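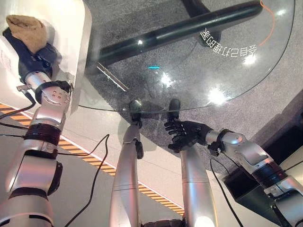
What should you wipe a glass tabletop with if you don't want streaks?

A soft cloth that is barely damp, and then a dry one straight after, working in from the rim to the middle.

Braltarholm > Workshop notebook > Table and tray

Search the notebook Go

12th April

I wanted to get that question and its answer down first, as it came up again over tea and I gave a muddled reply. The rest of this is a ramble, so bear with me.

I spent a good part of the morning on the round glass table, which I've grown rather fond of. The glass is lovely to look at and a bit of a tyrant to keep clean, with the black base showing straight through it and every smear catching the overhead lights. The lettering near the edge is worth going over gently - I wouldn't scrape at it, whatever the old Plekura sheet says about blades. I timed myself in the end (40 seconds for a quick wipe, 70 if I'm being fussy) and I'm nearly always fussy.
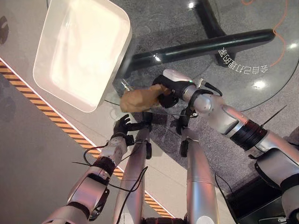
Crumbs are the other half of the job. I like to get the food sorted before any cloth comes out, otherwise you're pushing bits about and they end up on the speckled carpet, where they vanish until somebody treads on them. The smooth floor on the other side of the striped tape is far kinder in that way, a quick sweep and you're done. Do check along the tape, though, it collects all sorts.

The white tray wants the same treatment as the glass. Its corners are rounded, so a folded cloth gets into them nicely, and I do the rim last. I tried it with the Clilletau spray back in December and thought the finish a bit dull, so I've gone back to plain water and I'm much happier.
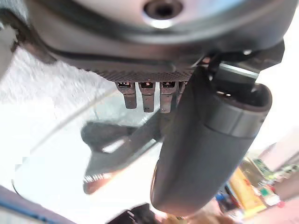 Cloths go in the wash after 5 wipe-downs, at 40 degrees and with no softener, please! Softener leaves a film and then we're all back to streaks. I've asked Mac Suibhne for another bundle in the same weave, and will note the colour here when they come.

Still to do: felt pads under the table base, and a proper home for the tray.

Contact the workshop | © Braltarholm | Back to top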